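Stand: 30. Mai 2025. Zuständig für Rückfragen: Mateja Zupan (Simulation), Kátia Bittencourt (Auswertung).

# FAQ zum Greifkraftfehler in Womunell 8

## Worum geht es?

In der Simulationsumgebung Womunell, Version 8, kann der Greifer ein Objekt über eine Vase heben und es dort verlieren, ohne dass der Ablauf einen Fehler meldet. Betroffen ist der Testsatz »Faten«, in dem ein gegriffenes Objekt über die Arbeitsfläche bewegt und an einer vorgegebenen Stelle abgelegt wird. Von 343 ausgewerteten Läufen zeigen 28 das Verhalten.

## Welche Konfiguration ist betroffen?

Betroffen sind Läufe mit dem Franka-Emika-Arm auf fester Plattform neben der Marmorfläche. Die übrigen Gegenstände auf der Fläche, darunter die senfgelbe Vase mit langem Hals und der dunkle Hobel, sind als Hindernisse eingetragen.

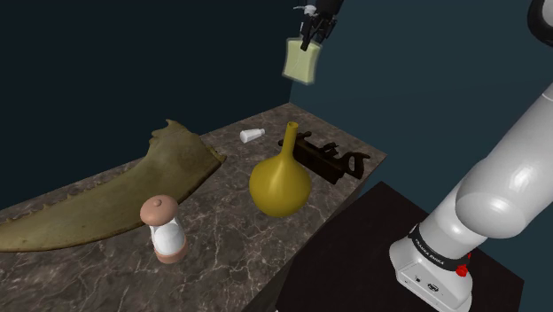
Läufe mit dem Planer Onden und Läufe mit dem älteren Planer Trình unterscheiden sich in der Häufigkeit nicht. Der Fehler liegt deshalb nach jetzigem Stand nicht in der Bahnplanung.

## Was ist die Ursache?

Nach dem Schließen der Finger wird die Greifkraft auf einen Haltewert abgesenkt. In Version 8 wird dieser Haltewert aus der Masse des Objekts berechnet, der Reibwert aber aus dem Standardmaterial gelesen. Hat das Objekt ein eigenes Material mit niedrigerem Reibwert, reicht die Kraft im Stillstand noch aus, beim Abbremsen über dem Zielpunkt unter Umständen nicht mehr. Das Objekt rutscht dann zwischen den Fingern nach unten.

## Warum erscheint keine Fehlermeldung?

Die Überwachung prüft nur die Fingeröffnung. Bei schmalen Objekten ändert sich diese während des Rutschens kaum, und der Status bleibt auf `HOLDING`. Erst wenn die Finger ganz schließen, wechselt er auf `EMPTY`. Dieser Wechsel wird in der Phase `LOWER` jedoch als reguläres Ablegen gewertet – der Lauf gilt damit als erfolgreich.

## Weshalb ist die Position über der Vase kritisch?

Der Hals ist hoch und schmal. Ein rutschendes Objekt berührt den Rand, bevor es die Fläche erreicht, und der Kontakt wirkt auf den Greifer zurück. In der Simulation führt das zu Kraftspitzen, an einem realen Arm wäre mit Bruch oder einem Schutzstopp zu rechnen.
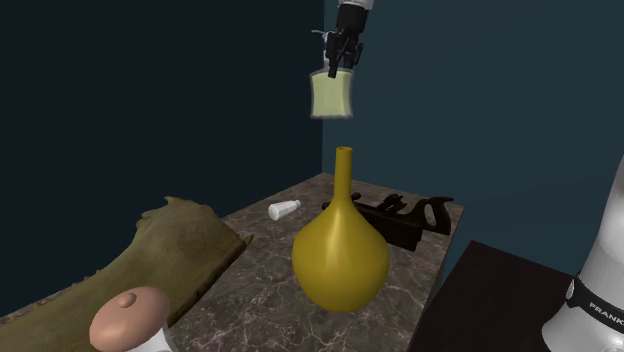
Für Hindernisse mit enger Öffnung gilt vorläufig ein vertikaler Sicherheitsabstand von 139 mm, gemessen von der Unterkante des gegriffenen Objekts. Der Wert wird in `clearance_z` gesetzt und gilt nur für die Phase `TRANSFER`.

## Wie erkenne ich betroffene Läufe nachträglich?

Im Protokoll ist die relative Lage zwischen Greifer und Objekt (`obj_rel_z`) gespeichert. Nimmt der Betrag zwischen `LIFT` und `LOWER` stetig zu, ist das Objekt gerutscht. Das Erfolgsfeld allein genügt nicht.

## Gibt es eine Zwischenlösung?

Ja. In der Greiferkonfiguration `hold_force_mode` auf `fixed` setzen und die Szene neu laden. Ein Neustart des Reglers ohne Neuladen übernimmt den Wert nicht. Bei dünnwandigen Objekten ist die feste Kraft vorher zu prüfen.

## Darf ich die Parameter auf einen realen Arm übertragen?

Nein. Haltekräfte aus Version 8 sind für den Betrieb an Hardware gesperrt. Das gilt auch für Läufe, in denen kein Rutschen nachgewiesen wurde.

## Wann kommt die Korrektur?

Eine korrigierte Fassung ist für Juni vorgesehen. Sie liest den Reibwert aus dem Objektmaterial und ergänzt den Status `SLIPPING`. Bereits ausgewertete Läufe werden nicht automatisch neu bewertet. Wer Ergebnisse aus »Faten« weitergegeben hat, meldet die Laufnummern bitte an Kátia Bittencourt.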